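Market hall to open late from next month, and the 303 will run to match

24 Jul 2022

Well, we've finally got an answer on the late openings. Jamside market hall is going to stay open until eight in the evening on two nights a week, starting next month, and I was there when they put it to the traders, squashed in at the back next to the fish counter with my notebook on my knee.

If you've missed all this, a quick catch-up. The hall went up in 1803 and for as long as I've lived in the town it has shut at half past four. That's fine if you're retired, or if you work on the High Street and can nip in at lunch. I commute, so for years I've done my proper shopping in a mad forty minutes on my day off, usually finding that the good bread has gone. Back in May a petition went round asking for longer hours, and it came back with 334 names on it (mine included, I should own up to that). A good few of the signatures were from the new flats on the Mäkelä site, where most people don't get home until after six.

I'll be straight with you, I didn't expect much to come of it. The last time anyone asked for a change at the hall it was for a second tap by the flower stall, and that took two winters.

But Ourania Alexiou, the market manager, has obviously been busy. She told the meeting that the late nights would run as a trial until the end of November, that no trader would have to take part, and that rents would stay as they are for the whole of it. The lights over the middle aisle are being replaced before it starts, and the side door on Eltik Street will be kept open in the evenings so that people coming from the station don't have to walk all the way round. I nearly cheered at that bit! Anyone who has done that walk in the rain with a full rucksack will understand.

So who's in? The butcher, both greengrocers, the cheese stall, the key-cutting man and Candetti, who are going to do hot food in the evenings as well as their usual olives and cured meats. The fish counter is thinking about it. The haberdashery has said no, very politely, and so has the second-hand book stall, though I'm hoping they can be talked round when the nights draw in.

The dry goods end is the part I'm keenest on. It has changed such a lot. When I first moved here you could get four kinds of flour and some dusty lentils, and now it's the bit of the hall I'd miss most. I go for the noodles and the black vinegar, and I nearly always come away with something I hadn't planned on, a bag of dried mushrooms or one of those pear drinks you find in Chinese groceries. My sister has started asking for a box of odds and ends from there in place of a birthday present. All three of the stalls down that side have signed up for the late nights, and they're talking about stocking more things you could make a quick supper out of — which, at seven in the evening, is exactly what I'm after. 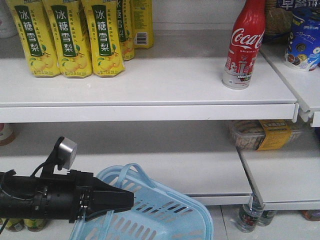 Gladys Urrego would rather the hall had picked one late night and done it properly. She told the meeting that two evenings was a lot to ask of people who start setting up at six in the morning, and that if half the stalls were dark by the second week, shoppers would give up on it and we'd all be back where we began. She also wanted to know who would be sweeping up, and at what time, and I thought that was a very fair thing to ask.

There was a fair bit of nodding. Ourania's reply was that the evening cleaning would be paid for out of the market's own budget until November and looked at again after that. She agreed to meet the stallholders after the first 5 weeks, and if it's clear that one of the two nights isn't working it'll be dropped. That seemed to settle things, or at least it got us on to the buses.

Ah yes, the buses. The 303 is the one that matters for anybody out past the allotments, and until now the last useful one has left the market square at ten to six. Segundo Flores from the bus company had come along with a sheaf of timetables under his arm and he's put on two extra departures for the late nights, at twenty past seven and quarter past eight. They'll go the long way round by the health centre. The ordinary day fares apply, and passes will be accepted as normal.

He did get a bit of a grilling about the stop itself, which still has no shelter after the old one was taken away. He said it was on the list. I wrote that down and underlined it, and I'll be asking him again in the autumn.

Parking came up too, of course it did. The car park behind the hall will be free after five on both evenings, but the barrier comes down at half past eight sharp, so don't go wandering off to the pub and leave your car in there. Bikes can go on the new racks by the Eltik Street door.

One thing that didn't get settled was music. Lizeth Arboleda, who runs the coffee stall, would love to have someone playing in the middle aisle on the first night, and she had a couple of local names in mind. The cheese stall would very much not love it. There was some back and forth about how loud an accordion is indoors (very, in my experience) and in the end it was left for another day. I'd go for a bit of music on the opening night myself and then leave it at that, but I don't have to stand next to it for three hours with a queue of people asking for half a pound of Cheddar.

I had a chat with Gunther Kohlhase on the way out. He's had the hardware stall by the front doors for longer than he cares to say, and he's giving the late nights a go, mostly, he told me, so that people will stop ringing him at home to ask for fuses. He's bringing a flask and a better chair.

The two evenings haven't been fixed yet. The traders who've signed up are choosing between them this week, and the dates will go up on the board by the main entrance and in the library window. If you'd like a stall for the evenings only, there are a few empty pitches along the back wall, and you can ask for a form at the market office any morning before noon. Take proof of insurance with you, and your food hygiene certificate if you're planning to sell anything to eat.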